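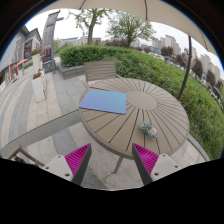 Figure 3. Round outdoor table with slatted top, a blue sheet and a small rounded object.

4.2 Cables, labels and what people plugged in

I'll admit I went into this part of the study thinking the labelling question would be the boring one. We had 40 participants, each with a laptop, a dock and a drawer's worth of USB-C leads from home, and I figured they'd mostly pick the right cable and we'd move on to the display tests (section 4.3, much more glamorous!). Well, no. Cable choice ate up more of our session time than anything else, and it's the bit I've been boring my colleagues with ever since.

The set-up was simple enough. Chutima Bunnag and I gave each person the Jindale dock and asked them to get a monitor, an external drive and charging all going at once, using whatever leads they'd brought. We didn't offer hints. If they got stuck they could read the leaflet, which Vichien Mahawong had rewritten in plainer English for half the group (the other half got the manufacturer's version, tiny type and all).

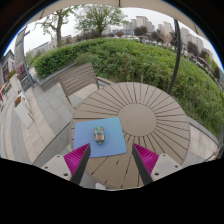 What surprised me was how much faith people put in the plug. If it fits, it works, or that's the theory, and you can't really blame them when the connector looks the same at both ends of every lead in the pile. Charge-only leads were the worst offenders. They'd bring the laptop to life quite happily, the charging light would come on, and then the participant would spend ages fiddling with display settings looking for a monitor that was never going to turn up. Several blamed the dock. One bloke blamed his own laptop and wanted to reinstall the lot, and I had to talk him out of it.

Of the participants, 19 noticed a speed or power marking on a cable before trying it. Only 2 of those could tell us what the marking meant without going to the leaflet, and both worked in IT. The rewritten leaflet did help, though less than Vichien had hoped: people who opened it recovered faster, but plenty never opened it at all.

We also tried coloured collars on the Lencho leads late in the project, after a trial run in April, and I was a bit of a sceptic there too. People liked them. They sorted their leads by colour straight away, sometimes into groups that had nothing to do with data rate, so I wouldn't call it a fix just yet. The collar results are reported separately in section 5, along with the Nandgate adapters, which behaved differently enough that lumping them in here would've muddied things.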